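Review: the Gromano two-arm bench demo, open day at Wallance

I went along to the Wallance open day in July expecting a slick video and a free pen. What I got was a seat close to the Gromano bench setup while it worked on a computer mouse, and I loved it!
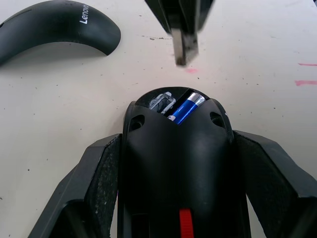 Cover off, battery in view. The shell reads Lenovo.

Small plastic parts are miserable work for a gripper (glossy, curved, nothing flat to hold), so a mouse is a brave pick for a live demo. One arm holds it and the other comes over the top. Sitting there, you start rooting for it like it's a ball game.

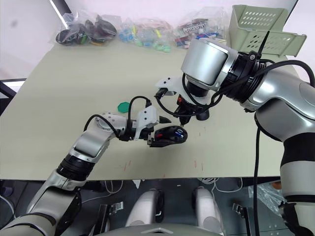
The bench and the arms

Both arms share one ordinary table, with the bagged parts lined up at the back by the wall. I liked that. It looks like a bench somebody uses — scuffs, pen marks and all.

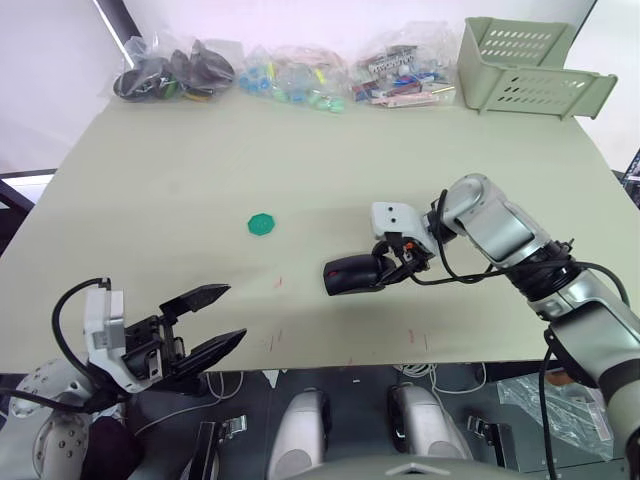 I'd have been happy with a longer session, too. We got 17 minutes, and the Ererex stand next door was loud enough that I lost half the talk. The handout says the grip pads are good for almost 1000 cycles before a swap. I'd want to see that tested, as pad wear is what I'd be paying for year after year.

My other gripe is the cables, which loop well clear of the wrists. In a tight cell I'd worry about snagging. Still, if you get the chance to see one up close, go, and sit near the front.
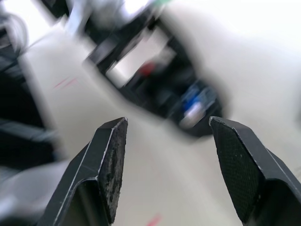 Ji: We run the older Gromano at our shop and the pads do go unevenly. Swap them as a pair, it saves a lot of fiddling.

tapedeck200: Did they say anything about price? I asked twice and got a brochure.

Related
Ererex tabletop feeder, first look
Wallance open day: what to bring
Grip pads compared

Posted August 2, 2023 | Contact | Back to top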